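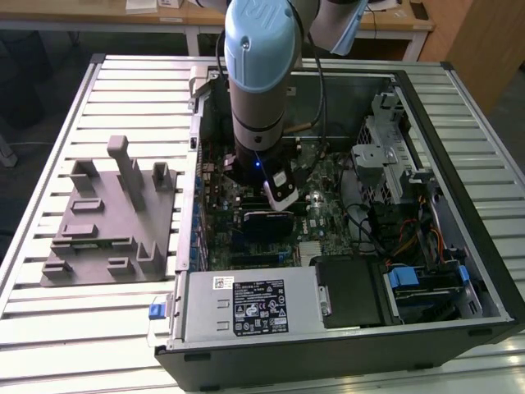

Golden Age & Silver Age > Credits and Attributions
Who wrote the Tovmont backups?

splashpage_dina
Okay, I need help from people who are better at this than me. I've been indexing Barnau Adventure Monthly on and off since spring and I'm stuck on the Tovmont backup stories, the six-pagers with the river pilot. No credits anywhere, not on the splash, not in the indicia, nothing. The old fanzine checklist gives every one of them to Sánchez, same as the lead feature, and everybody has copied that checklist ever since (including me, for years, sorry).

But I read a whole stack of them back to back last weekend and I just don't hear Sánchez in there! He loves a caption. He'll give you three lines of weather before anyone opens their mouth. The Tovmont stories have hardly any captions, people start talking in the first panel and they interrupt each other constantly. And the pilot's sister gets proper dialogue, which you would not say about any woman in the lead feature.

Has anybody looked at this seriously? I'd love to be told somebody solved it decades ago.

gutterspace
Sánchez wrote them. He was on staff, he was fast, and he was paid by the page. The guy turned out westerns, jungle stuff, a funny animal strip and a text filler for the postal rate every single month. I don't see a mystery here. Writers change their style when the format is six pages, there's no room for the weather.

splashpage_dina
Sure, but he wrote other six-pagers! The mine inspector stories are his, he signed two of them, and they're caption city.

quarterbin_lou
I'm with Dina on this one, or half with her. I have most of the run in reading copies and what bugs me is the spelling. The Tovmont scripts have "thru" and "tonite" all over them for maybe a year and then it stops dead. You could blame the letterer, except the same letterer did the lead feature (that droopy capital R, you can't miss it) and it's spelled the regular way there. So either Sánchez spelled one way for the front of the book and another way for the back, or somebody else was typing.

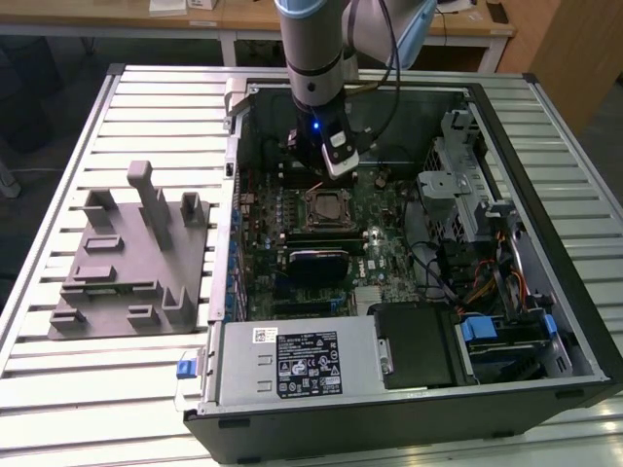
Also the pilot's boat changes name with no explanation partway in. To me that smells like a new writer who got handed the job and a couple of back issues and didn't read them very closely. So maybe we're looking for two people and not one.

gutterspace
Or an editor who didn't like the boat's name. Come on. Editors changed stuff like that all day long.

splashpage_dina
Two people would explain a LOT. The later ones do feel flatter to me, I was putting it down to reading too many at once.

quarterbin_lou
Well, if you want to do it right and not just go by ear, this is how I did it for the jungle stories a while back. It's slow but it beats arguing.

1. Read only the signed or documented scripts first, for a good week, and write down the habits. Sound effects, how people get addressed, whether he ends on a joke, how he handles "meanwhile."

2. Put those away and read the unknowns without looking at your notes. Mark anything that sticks out, even if it seems dumb.
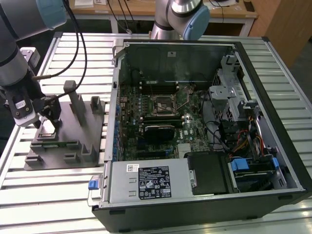
3. Now compare. Don't count plot ideas, everybody swiped plots. Count the little tics.

4. Check the job numbers if they're on the art. Tovmont has them tucked in the bottom of the last panel on some issues. I've got one that I read as 481 and another as 969, and they're a lot closer together in publication than those numbers would make you think, so inventory was clearly sitting in a drawer for a while.

5. Get somebody who disagrees with you to do steps 1 and 2 separately. Gutterspace, I'm looking at you.

gutterspace
Ha. Fine, I'll do it, but I want it on record that I think I'll end up right back at Sánchez. Send me the list of signed ones. And I'd be careful with those job numbers. We don't know that the office ran one single sequence. If the backups had their own ledger then a gap like that tells you zip about the drawer.

quarterbin_lou
That's fair. I always assumed one sequence and I couldn't tell you why I did.

papercut_willa
Jumping in because of the "thru" and "tonite" thing. That was a newspaper habit in some places, wasn't it? A few papers had simplified spelling as house style for years. If your writer came out of a newsroom he might have typed that way without thinking. I'd look for a reporter moonlighting in comics. Did Barnau ever have an office outside the city?

splashpage_dina
Ooh. They had the printing done at Groluvthorpe, and I think there was a little editorial office over there for a while, one of the letter pages gives it as the address to write to. I don't know if scripts ever came out of it. I never once thought about newspapers, thank you!

The other thing I keep coming back to is that somebody on the Tovmont stories knew rivers. The pilot reads the water, he talks about sandbars shifting after a flood, and there's a whole story that hangs on a misplaced channel marker. You can look that up in a library, but it's thrown in so casually. Sánchez puts a crocodile in a mountain lake at one point so I'm not giving him the sandbars. 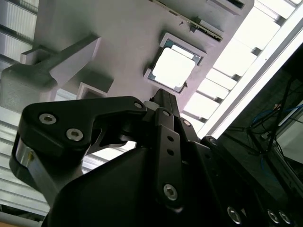

Conceição Rebelo
The crocodile was the artist, please leave Sánchez out of that one! The caption only says "beast." I have the issue open in front of me. I do agree with you about the sandbars, though. I read these as a kid in a bound volume with the covers torn off and the Tovmont ones were the ones I reread, and I couldn't have told you who wrote any of it. On the Groluvthorpe office: the letter page you mean is in an August issue, and it's signed "the Skipper," which I always took to be the Tovmont writer answering mail in character. The Skipper spells it "thru." Twice.

splashpage_dina
WHAT. How did I miss that? I skip the letter pages when I'm indexing because my eyes give out. Can you scan it?

Conceição Rebelo
I can type it up, the volume doesn't open flat enough to scan and I won't crack the spine. Give me until Tuesday.

gutterspace
A letter page could've been written by anybody in the office, the kid who sorted the mail included. I'll grant you it's interesting. It's still a long way from a script credit, and I'd hate to see the index changed over it.

splashpage_dina
I'm not changing it to a name, I don't have a name! I'm thinking of putting a question mark after Sánchez on the Tovmont entries with a note, and leaving the lead feature alone. Can you live with a question mark?

gutterspace
I can live with a question mark.

papercut_willa
Does the Skipper sign the letter page in any other issues? If he drops out when the spelling goes back to normal, that'd be worth knowing.

quarterbin_lou
Going through mine tonight. Half of them are missing the centerfold, naturally, and that's where they ran the letters.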